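We publish comics. The name on the spine is Pedotus, and most people who have heard of us got there through a back-issue bin or a friend who wouldn't shut up. This page used to be written by somebody who liked the word "visionary." We took it down.

## What we make

At the moment, 8 titles. The longest running is *Vudutmont*, a slow mystery set in a ski town where it hasn't snowed in years. *Salian* is the one with the sea monsters, and it pays for the rest. *Bolier* is a black and white series about a boiler inspector, and it sells badly. We keep printing it and have stopped pretending to know when it will catch on.

Every book we publish ends. The writer gives us the last page before we draw the first one, and we hold them to it within reason. *Vudutmont* has gone past its planned finish once already, so take this paragraph with some salt.
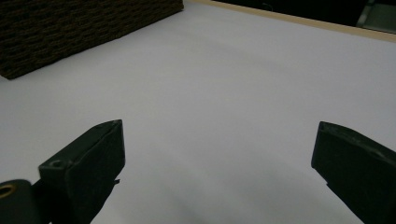 One reader wrote in to say that a publisher bragging about endings should try shipping an issue on time first, and that she had waited from September to spring for the fourth *Salian*. Fair enough. The fourth *Salian* was late because we announced it before the art was done, the way everybody in this business does, and then the art wasn't done. We now announce a book when the files are at the printer. Stores hate this. They get less notice and we get smaller orders, and we still think it's better than selling people a date we made up.

## What we don't do

We don't do variant covers. We tried it once, with a cover limited to 200 copies, and watched most of them go straight into plastic and onto auction sites. As far as we can tell very few were opened. If you want to invest, there are banks.

We don't number a first issue twice. A series that stops and comes back picks up where it left off, even if that means a new reader walks in at issue 23. There's a recap inside the front cover. It's short and it usually helps.

We don't have a shared universe. People ask about this at conventions more than they ask about the comics. The boiler inspector will not be meeting the sea monsters.

And we have no film news. Companies have called, and some of the calls were pleasant. An option is a small check and a long silence, and we've quit putting out press releases about small checks.

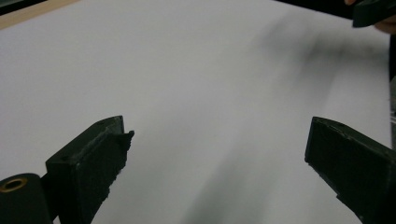
*A work surface, seen from low down.*

## Money and rights

Creators own their work. You'll see that sentence on a lot of publishers' pages, and it's worth asking what comes after it. In our contract, the rights go back to the creator if a book is out of print for a year, and "available as a download" doesn't count as in print. We take a share of book sales and nothing from film, toys or anything else. Page rates are modest. Anyone who tells you indie comics pay well is probably selling a course.

A typical first printing for us is about 800 copies. We used to round that up in public.

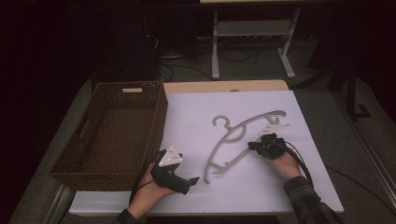

Reprints depend on stores asking for them. If *Salian* is missing from your shop, tell the shop, since an email to us won't put it on their shelf. Collections come out once a story is finished, on plain uncoated stock with the letters pages left in, including the rude ones.

## Submissions

Open every September. Send finished pages and a plain summary that gives away the ending. Please skip the pitch deck and the dream cast. We read everything up to the first 100 entries and then close the form, and we answer all of those, though the answer is mostly no.

The office phone is not picked up on Sunday. It isn't picked up much on the other days either, so use the contact form.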